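Ukamer pauses home-tidying hand program after grip fault, will ship a fix to every test site

FERKESTHORPE — Tuesday, 9:00 a.m.

I run the hands team at Ukamer, and I asked to write this one myself, so please forgive me if it doesn't sound much like our usual announcements. We have stopped all unattended running of the Nendari hand, at our own lab and at every partner site, after a fault that made the fingers keep closing when they should have held still. No one was hurt. One pair of reading glasses was (mine, and I've already bought new ones).

What happened is pretty easy to tell. During an evening run in April the hand picked up a small carton, lifted it, and was told to hold. It should have kept a light, steady grip. It squeezed instead, a little more each second, until the carton folded up and the motor hit its heat limit and shut off. We figured we had one bad finger. Then a partner site called the next morning with nearly the same story, and that was the end of our relaxed breakfast!

We went back through 2642 recorded grasps and found 4 where the grip force climbed during a hold. All 4 came after the hand had been running for more than 212 minutes without a restart. The cause is a drift in the fingertip pressure reading: as the sensor board warms up, it starts to report less force than is really there, so the controller politely adds more. The limit that was supposed to catch this was reading the same drifting number. That second part is the one that bothers me most, and it's on us. We should have had a separate check from day one, and a reviewer at Jafarzadeh, the lab that does our outside safety testing, had raised it in a note that we put off until the next hardware version.

So what changes now? The hand gets a second limit that watches motor current and doesn't care what the fingertips say. It will also stop and zero its sensors at set times during the day. Both come in one update, and sites don't need to send anything back.

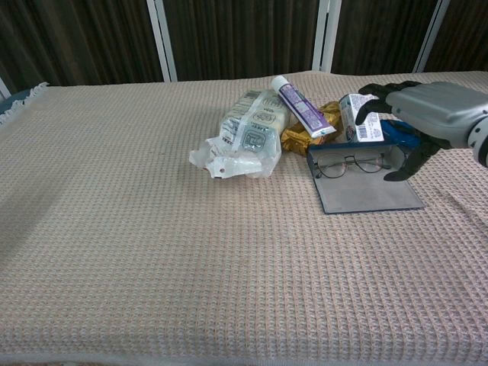

We're back to attended work only until Jafarzadeh signs off, with a person beside the stop button the whole time. I've been sitting in on those sessions myself, and they're slow — you do a reach, you check the log, you do another reach. The new test plan calls for 600 holds with the sensor board already warm, using soft packs and thin boxes as well as the hard plastic blocks we leaned on too much before. If the force climbs on even one of them, we start the count over.

If you have a Nendari hand at your site, please leave it powered down unless someone is with it, and don't try to get around the pause by restarting it every few hours. Yes, a restart clears the drift. No, we don't want you counting on that. Your site contact has the full fault report, including the plots, and can send you the install notes as soon as the update is released.

We'll put out another notice when testing is finished, whichever way it goes.

Media and site questions: the Ukamer press desk, Ferkesthorpe office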